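Friday, early

Woke at five and gave up on sleep by half past. Chapter nine of the translation is at 900 words short of the French, and I can't account for the gap. Barbier writes long sentences and I cut them, but I have not been cutting that much. I suspect I skipped a paragraph near the ferry passage. Will run the two texts side by side tonight.

Solène Mallet rang at eight with the publisher's notes on the first half. They want Mirnach kept as a place name throughout and Bokonness too. I agree on Mirnach. Bokonness is harder. In the French it is the name of the house, the estate and, in two places, the family, and Thibault Barbier never marks which he means. English readers will need an article for the estate and none for the house. I have put this in the style sheet and sent it back to her. No reply by evening.

Style sheet otherwise as follows. Double quotation marks changed to single. Ranks in lower case unless attached to a name. Letters in the novel set in roman, indented, no italics. Currency left alone. The dialect in the harbour chapters is still unresolved: Florian Riviere, reading as a native speaker, says it is weaker than I have made it and that I should take out half the dropped consonants. I took out a third and will read it aloud tomorrow.

Biographical note for the jacket is due in January. I have a draft of 100 words. The birthplace differs between the two editions I own, and Colette Gautier, who edited the later one, doesn't know where the correction came from. I have written "raised on the coast" and left the town out. The prize shortlisting stays in. The marriage comes out, as he asked.

Yatziri Ventura returned the Spanish proofs of Mivar with a list of 12 queries, mostly commas. Query four is a real error: the narrator's sister is older in chapter one and younger in chapter six. It is in the original. She has footnoted it. I would sooner write to Barbier and ask which he wants. Letter drafted, not posted.

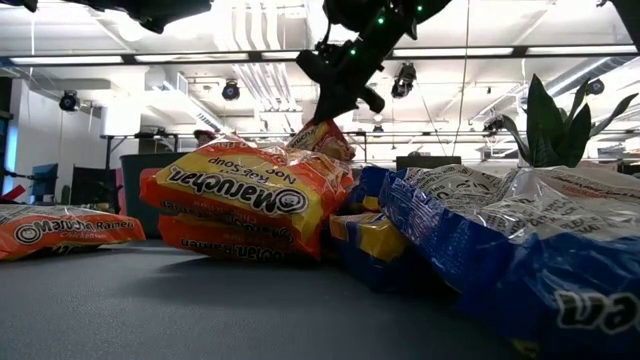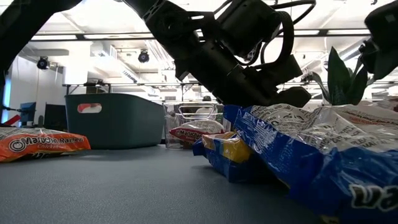

Ramen, chicken.

Worked from two until six on chapter ten. Rate was poor. The opening is a description of tides, with four technical terms, and my nautical dictionary has three of them. The fourth may be his own coinage. Marked it in the margin and used "slack" for now.

Read forty pages of Yuan before bed. The translator uses the present tense all through, where I'd have expected the past, and it holds up better than I thought it would. Check whether the first edition did the same. Library opens at ten.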